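How to Wash a Wool Sweater by Hand

Every November I pull the winter box down from the closet, and every November I find one sweater that went in without a wash (I know, I know). If you have one of those too, don't worry! Hand washing wool is slow but very easy, and you can listen to the radio the whole way through.

Start by filling a clean sink with lukewarm water. Swish in a teaspoon of wool wash, then turn the sweater inside out, push it gently under, and walk away for twenty minutes. Please don't rub or twist it, however tempting that is, or you may end up with felt. My friend Mechthild Mayrhofer once shrank a lovely pullover down to doll size that way and still brings it up at dinner.

Drain the sink, press the water out with your palms, and rinse in water of the same temperature until the suds are gone. Then roll the sweater up in a big bath towel and lean on it, knees and all if you like. 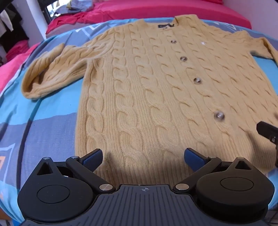
A chunky cable-knit cardigan laid out flat, face up.

For drying, spread a fresh dry towel somewhere out of the sun, lay your knit on it, and nudge the sleeves and hem back into shape. Thick cables can take two days or more, so flip the whole thing over each morning and swap the towel if it feels damp. Keep it off hangers, even once it seems dry, and fold it for the shelf with a little cedar block tucked in beside it.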